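Against the open plan, or at least against the people selling it

I have now read 8 articles in a row telling me that doors are finished. The last one called them "friction." It was on the Keskinen site, between an ad for a sofa and an ad for a different sofa, and it said that a modern home should "flow." I don't know what is supposed to be flowing. In my house the only things that move freely from room to room are cooking smells and the sound of somebody else's phone call.

We bought this place four years back with the wall between the kitchen and the living room already gone. The listing made a big deal of it. I was suspicious at the time and should have stayed that way. You could stand at the sink and see the front window, and I admit that on a bright afternoon in May it looked wonderful. Then we moved in and ran the dishwasher.

The usual claim is that taking walls out makes a house feel bigger. Maybe it does, for the length of a showing. What I noticed was that we lost places to put things. A wall is where the bookcase goes. Take it out and the bookcase ends up in the hall, the hall gets narrow, and then an article comes along to tell you that narrow halls are also finished.

Then there's heat. I was told by a salesman at Pener that an open floor "heats more evenly." Evenly is one word for it. I used to live in an apartment with a tiny den, and on a cold night I shut the den door and was comfortable with one small heater. Now if I want my feet warm I have to warm up the ceiling over the dining table too. I asked him whether he had numbers for any of this, and he gave me a brochure with a picture of a bowl of lemons.

So I started looking at putting a wall back, with a door in it. Simple, I thought. A contractor quoted me $1000 for the framing and drywall and another $400 for hanging a door, which seemed fair until I saw what "a door" meant. It meant a hollow one. Knock on it and it sounds like a cereal box. If the whole point is to stop noise, I'd like somebody to explain what a cereal box is going to do about the dishwasher. A solid door costs more, and weighs more, and wants better hinges, and by then everyone at the store is steering you toward a sliding one.

I don't trust sliding doors either. The barn kind hangs in front of the hole without sealing it, so sound and onions go around the side. The pocket kind disappears into the wall, which I like, until something comes off the track in there and you have to open up the wall to fix it. I had one in a rental that jammed half shut. I walked through it sideways for most of a year.

The next idea I was sold on was double doors. Bridano has a whole page about how they give you "the best of both," open when you want company and closed when you don't. Fine, but you need floor space for two leaves to swing, and the moment they stand partway open you're squeezing between them. Mismatched wood, light on one side and dark on the other, I can live with. The squeeze I'm less sure of.

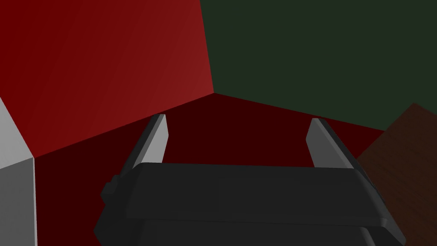
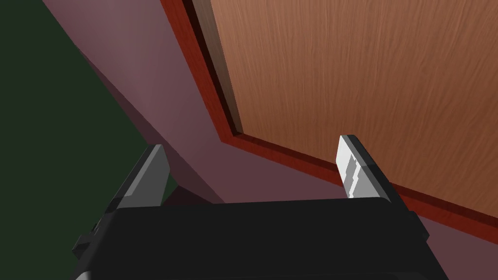
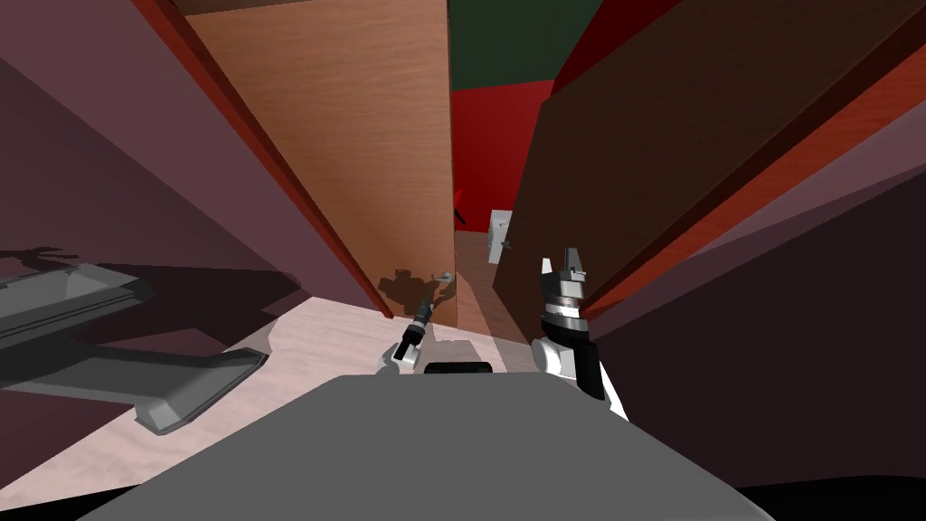
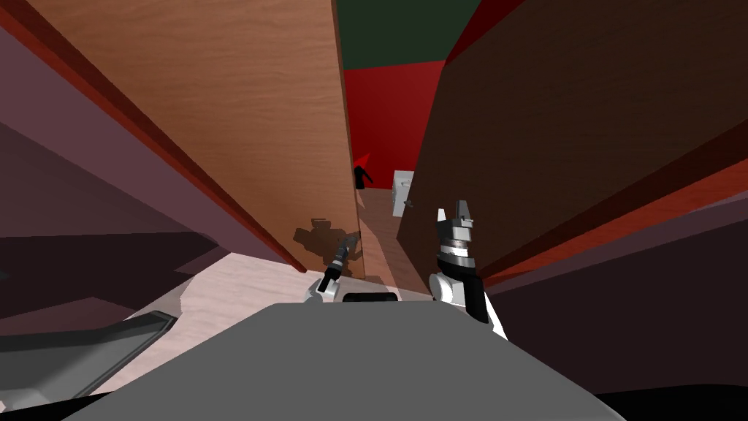
Color is the other thing they push on you. Supposedly if you can't have walls you can "zone" the space with paint, a warm corner for reading and a cool corner for work. I tried it. I painted the reading end a dull green from an Asard sample card, and it's a nice green, and you can still hear the blender from it perfectly well. Paint tells your eyes that you've gone into another room. Your ears aren't fooled for a second.

The rug people make the same promise, by the way. So do the people with the tall plants.

I'll give the other side its due. If you have small kids, seeing them from the stove is worth a lot, and I'd probably put up with the noise for that. If you throw big parties, same thing. And some old houses really were chopped up into dark little boxes that did nobody any good. My aunt's place had a dining room with no window at all, and I would have taken a sledgehammer to that one myself.

What bugs me is how the advice always runs in the direction of something being sold. When houses had walls, the fix was to knock them down. Now that they're down, I'm seeing articles about "broken plan," where you buy back pieces of the wall as glass panels and half-height shelves. Give it a few years and somebody will discover the room.

For now I've hung a heavy curtain across the gap. It's ugly and it sags in the middle, but it takes the edge off the dishwasher and it cost me less than the brochure probably did. I still want the solid door. I have a second quote coming, and I've asked for the price of the hinges in writing.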